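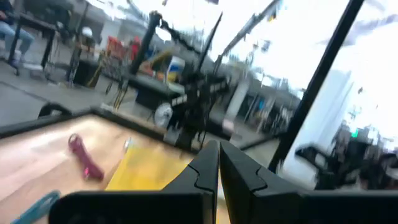
4. Clearing the table top

The Romosach leaflet says the raised rim will stop anything rolling off. I wouldn't count on it. The black rim along the far edge of the pale wood top may slow down something small, like the pink piece lying on it, but check the floor anyway.

1. Pick up small pieces first.
2. Lift flat sheets last, and look under them.
3. Wipe with a damp cloth. Promar polish is optional, whatever the label promises.

Note: The top is rated for 85 pounds. Stay well under that.

Caution: Do not sit on the rim.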